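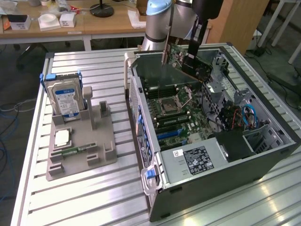 So I have gone and bought another old computer. A big black tower with a handle on it, the sort that used to sit under desks in architects' offices, and I paid 90 pounds for it including the keyboard, which has gone straight in the charity bag.

I should say at the start that I don't trust old computers, and I trust the people who recommend them even less. You will have met them. You mention that your laptop is slow and they tell you that you could have a proper workstation for next to nothing, that the case alone cost more than your car, that you can take it apart without a screwdriver. Thomas Cattaneo has been telling me this for years. Thomas has four of them in his garage and I have never seen more than one switched on.

But the laptop finally got to the point where opening a photograph took long enough to go and put the kettle on, and the shop in Skanton quoted me just under 1,000 for something they described as "mid-range". I asked what made it mid-range. The lad said it was in the middle of the range. I came home and started looking at second-hand listings.

The listing

The seller was a clearance outfit called Givotel, who buy in office kit by the pallet. Their listing said "fully tested", "grade B" and "97% positive". I wrote and asked what fully tested meant and got a reply on the Tuesday saying that it meant the unit had been tested. I asked whether the hard drive had been checked for faults or only checked for being there. No answer to that one.

I also don't know what grade B is. There is apparently a grade A, which costs more, and a grade C, which has a dent. Mine has a scratch on the side panel and somebody's asset sticker, half peeled, which came off with washing-up liquid and left the glue behind.

Anyway, I bought it, so I can hardly complain about how it was advertised, although I'm about to.

Getting in

The no-screwdriver claim is the one I most wanted to disprove. Every household object that promises to come apart without tools has, in my experience, one screw hidden under a rubber foot. I had the kitchen drawer screwdriver ready, and the little set from the cracker.

The side panel came off with one pull. I put it back on and did it again, in case it had been left undone by the testers, and it did the same thing. Fine. One to Thomas.

Once the case is on its side the rest follows a sort of colour code. If it's blue, you are allowed to touch it. There are blue tabs down the inside of the front panel and a blue catch at the corner, and blue bits on the caddy that holds the hard drive. You squeeze those and the drive slides out, caddy and all. I'll admit I enjoyed this. It's very rare to be told by a piece of plastic exactly where your fingers go.

What I will say against it is that the plastic is old. Blue tabs are marvellous on the day they leave the factory. After however many years next to a radiator they get brittle, and I've read enough forum threads that consist of a photograph of a snapped tab and the word "typical". None of mine have snapped. I'd still rather have had a screw, because you can buy another screw.

Taking everything out

The advice, from Thomas and from every video on the subject, is to strip an old machine down before you use it. Take out the drive, take out the memory, take out whatever cards are in it, clean it all, put it back. I asked Thomas what this achieves. He said it "reseats everything". I asked whether things become unseated by themselves while sitting in an office and he said I'd be surprised.

I did it, partly to be able to say I had. I'm giving my notes for anyone who has been talked into one of these as well.

The drive first. It's an ordinary 3.5-inch one and it weighs far more than you expect if you've only had laptops. The label on it had a date, and the date did not match what the listing said about the age of the machine, so either the drive has been replaced or the listing was copied from another one. I know which I believe.

Memory next. It's a long thin green stick with gold contacts along one edge and there's a clip at the end of the slot that you push outwards. People online will tell you to clean the contacts with a pencil rubber. Other people online, in capitals, will tell you never to do this. I wiped nothing. They looked clean and I was not going to improve them with something I'd last used on a crossword.

Then the expansion card, which comes up out of its slot with more force than feels right. It's held by its metal bracket at the back wall of the case and the trick is to remember that. I pulled at the wrong end for a while. Going back in it's the same story in reverse: the bracket wants to go down behind the edge of the motherboard and if you come at it too steeply it catches. Tilt it, get the bracket where it belongs, bring the card level, and only then press. If you're pressing and nothing is happening, you're in the wrong place. I include this because the video I watched did it in one movement with music on.

The processor I was going to leave alone. I know when I'm out of my depth, and a metal square with a great many tiny contacts on the underside, any one of which ends the whole adventure, seemed like somebody else's hobby. Then Beril Eren came round. She used to do the computers for a college, and she had it out of its socket before I'd finished saying I'd decided against it. Lift the lever, open the metal frame, pick the thing up by its edges. She put it down face up in an egg cup lid and told me to stop hovering.

I asked her what the point of taking it out was. She said the old paste between it and the heatsink goes like cement and there was no sense doing everything else and leaving that. This is the first piece of advice in the entire business that came with a reason I could look at, in that she held up the heatsink and it did look like somebody had grouted it.

On where to put the bits

One thing I got right without being told. I don't have a tidy mind but I've put enough flat-pack together to know that the floor is not a shelf, and before touching anything I made a place for each piece. The drive stood up in a toast rack. The memory went in the groove of a chopping board (clean). The card went on the box the router came in. It meant that when Beril wanted the processor back she didn't have to move four other things to get to it, and at the end there was nothing left over, which has not been true of any wardrobe I've ever built.

Thomas uses one big biscuit tin for everything. Thomas has four computers in his garage and one of them works.

You can buy trays for this, by the way. There's a firm called Ticona selling a "technician's organiser" with compartments, and it's a cutlery tray. I looked at it from every angle they offered and it's a cutlery tray.

Is it faster

Everybody wants to know this and I'm going to be annoying about it.

It's faster than the laptop. Photographs open before I've decided whether I want to look at them. But my laptop was in such a state that a decent calculator would have seen it off, so I don't take that as proof of anything. I ran a program called Orkolura, which Thomas swears by, and it gave the machine a score out of 100 and suggested I pay for the full version to find out why. I didn't.

Was it faster after I took it all apart and put it back? I can't tell you, and neither can anyone who says theirs was. I never timed it beforehand. I doubt they did either. It's quieter, I think, but I'd also just hoovered the dust from round the fan, and I'd spent an evening with my head inside it and may have become fond of the noise.

Starting up takes 10 seconds longer than Thomas said it would. He says that's the drive, and that I should replace the drive with a solid state one. I notice that the computer that cost next to nothing has now started to need things. Next it will want more memory. There are slots going spare in there and I've caught myself looking up prices, so you can see how it starts.

What I'd say to anyone thinking about it

Ask the seller about the drive, in writing, and don't pay any extra for a grade. Look up how to open the case before you buy, because some of the smaller ones are glued nonsense. If you have a Beril, get her in early.

And copy your photographs somewhere else before you trust them to a drive that's been who knows where. I've got mine on two sticks in the dresser. The laptop is under the stairs for now. Thomas has offered to take it off my hands.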